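Mollell sorting arm: four months in

We took on the Mollell in May to sort mixed returns into bins, soft toys one side and small electricals the other. I run the returns room at Pravano and I was against buying it. I'm a little less against it now, but only a little.

What it does well

Plush toys, mostly. It picks them up cleanly and doesn't mind doing it for hours. Sena Alhassan used to go home with a sore wrist after a heavy shift and says she doesn't any more. I'll give Mollell that one.

What it does to the job

The brochure talks about freeing people up. In our room it means somebody stands at the table, arms by their sides, with a bin of white fluffy toys and a bin with one gadget in front of them, and steps in when needed. That is duller than sorting, and you can't let your mind wander. Delali Gyamfi asked to go back to packing after a fortnight.
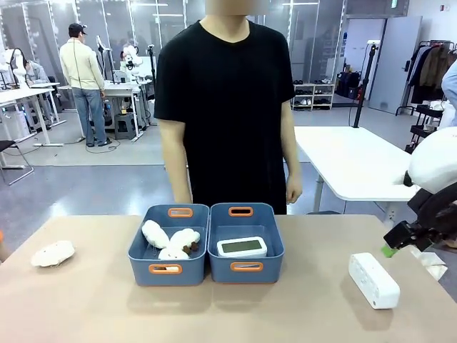
Speed and cost

On a good shift we clear 810 items, up by roughly 40 on what we did by hand – hardly the leap we were sold. Anything flat or floppy slows it down, and power strips are a nuisance. Support is decent, though you wait.

Who it suits

Places with one kind of stock and sore wrists. If your returns are as mixed as ours, ask for a long trial, and ask the people on the table what they think before you sign. We did it the other way round.

Three stars out of five.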